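The Ferry to Mamholm

My grandmother kept her recipes in a biscuit tin, and when she died the tin came to me, along with a raincoat that didn't fit and the key to a house on Mamholm that I hadn't set foot in since I was a girl. I put the tin on top of the refrigerator and left it there all winter. I told my brother I was waiting for a free weekend. He has known me a long time and was kind enough to say that free weekends were hard to come by.

It was February before I went. The ferry goes out from Arasholm twice a day in the cold months, and the morning boat had me and a man with two goats aboard, and a woman who slept the whole way over with her mouth open and her hands folded on a cake box. The water was the color of old spoons. I had the tin in my lap, wrapped in a bath towel, and every time the boat dropped into a trough I held on to it as though it might decide to get off early.

Now, I should explain about the soup. Every year on the last Sunday of November my grandmother made a soup she called Ejigu, after the street she had lived on as a young bride, or so she said (my mother always claimed it was named for the landlord). It had barley in it, and smoked fish, and something sour that none of us ever managed to put a name to. People came from the far end of the island for it. They sat on the stairs with bowls on their knees. The year the roof leaked they sat there with their hats on, and I remember thinking that this was how grand people must dine, in hats, on a staircase.

The recipe wasn't in the tin. I had known that since the funeral, if I'm telling the truth, because I had looked through it in the church parking lot with the car door open and my good shoes getting muddy. There were recipes for plum cake and for furniture polish, and a receipt from the Fultinar hardware store for 14 brass hooks, and a great many things cut from newspapers. But no soup. So I was going to the house with the idea that it must be written down somewhere else, inside a cupboard door, maybe, or on the back of a calendar.

The house was colder than the boat. I lit the stove and kept my coat on and went looking. I did the cupboards and the drawers. I did the pantry, where there were jars of things I was not brave enough to open.

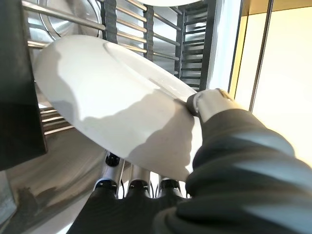
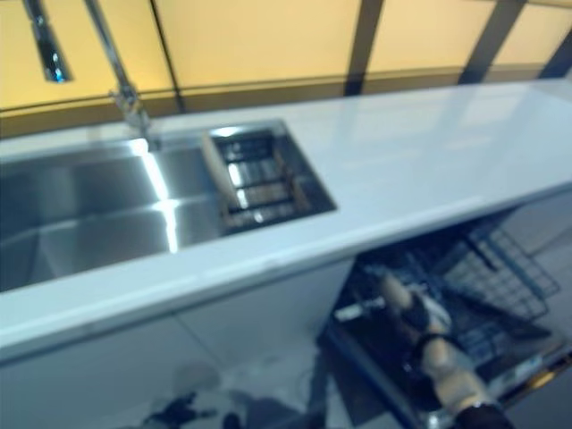
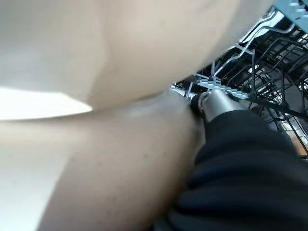

By four o'clock the light was going and I had found nothing but a letter. It was tucked behind the clock, and it was addressed to my grandmother from her sister, the one who went to the mainland and married a dentist. Most of it was about the dentist. But on the last page, squeezed in sideways along the margin, she had written, "And are you still putting the rhubarb water in, the way Mother did, or have you gone respectable and switched to lemon?"

I read that line standing up and then I read it again sitting down. Rhubarb water! There was a whole bed of rhubarb behind the shed, and all through my childhood not one pie had ever come out of it. We children used the leaves for umbrellas. I had never once wondered where the stalks went.

I missed the evening boat, of course. I slept in my coat under three quilts, in the little room over the kitchen, and in the night the wind came around to the north and made the old noise in the chimney, a kind of low humming, like someone looking for the start of a song. I lay there listening to it and was not one bit lonely, which surprised me, as I had packed two novels against exactly that.

In the morning I went down to the pantry and held the jars up to the window one after another. The fourth along had a pink tinge to it, very faint. There was no label. I won't say I was sensible about it. I unscrewed the lid, and put the tip of my finger in, and tasted, and there was my grandmother's whole kitchen, the steam and the wet wool and the bowls going up the stairs hand over hand.

I dug up a crown of the rhubarb before I left, though the ground was half frozen and it took me most of an hour with the coal shovel. I wrapped it in the bath towel and put the jar in my coat pocket. The man with the goats was on the boat again, going back with only one of them, and he looked at the muddy bundle in my lap and asked me what I had there.

"Soup," I said.

He nodded and moved the goat over so I could have the seat by the heater.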